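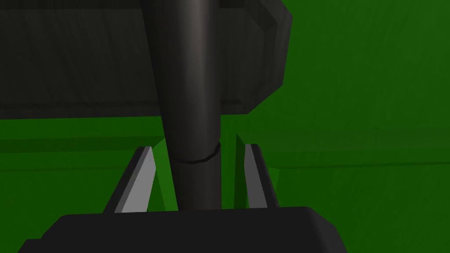
A quick one from the planning corner this month. I've finally moved the Prurklow grasp planner over to its new approach checker, and I'm chuffed with it! The old version only asked whether the fingers would fit at the very end of a move, so it would happily plan a path straight through the nearest big block and call it a success.

Now it tests the palm and both fingers all the way in, and it backs off with the gripper open if the gap gets tight. I ran 100 simulated approaches overnight and 5 ended in a clash - 3 of those were down to a clearance setting I'd typed in wrong (sorry, Clarnden folk, that was your config file as well).

Next job is speed, as the checker is still a bit of a slowcoach on the Plakdale machines. If you want to try it, pull the Sotelo branch and leave the green floor switched on, or the contact test gets in a muddle.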